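Accueil | Carnet | Matériel | Archives | Contact

2023-10-14
par Costel Kos

Carnet d'atelier — enduits à la chaux, suite

Reprise des éprouvettes ce matin avec Stuart Ackroyd. Les 4 plaques de la gâchée 511 sont démoulées et je suis ravi : arêtes nettes, pas une fissure de retrait, et un son bien plein quand on tape du doigt ! La 510 farinait au moindre frottement, on revient de loin.

Dosage retenu : un volume de chaux aérienne en pâte, deux et demi de sable lavé de Furnival, une poignée de brique pilée par seau. J'ai tamisé la brique deux fois. Stuart trouve que c'est trop, moi je garde, le grain est magnifique sous la taloche.

Essai au Nuter (le petit malaxeur, vitesse lente) : vingt minutes, puis repos sous un film d'eau jusqu'au lendemain. La pâte devient souple comme du beurre, on n'a presque pas rajouté d'eau. À refaire avec la chaux de Trurkley, le sac entamé est derrière la porte.

Carbonatation : coupe fraîche de la plaque 2, phénolphtaléine au pinceau. Liseré incolore de trois millimètres sur le pourtour, cœur encore rose vif. Superbe contraste, j'aurais passé l'après-midi à en couper d'autres. Les plaques gardées sous toile humide avancent mieux que celles de l'étagère — Stuart l'avait parié, je lui dois un café.

Ponçage : papier 4000 sur un coin de la plaque 3, juste pour voir. Ça brille presque comme un stuc. Inutile pour une façade, mais quel plaisir !

Pour les teintes, je cherche un gris très clair, un peu passé, avec des nuances d'une zone à l'autre. Noir de vigne à dose minuscule, ocre encore moins. 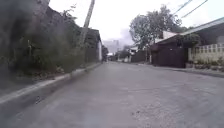
Béton gris pâle de la chaussée, plaques et traînées plus claires.

À faire : peser le noir de vigne à la balance Tradar, étiqueter les bocaux, relancer Furnival pour le sable fin. Point sur les plaques en décembre.

Commentaires

Maëlle : Tu mouilles le support la veille ou juste avant ?

Costel Kos : Les deux, et généreusement.

Stuart Ackroyd : Le café, sans sucre.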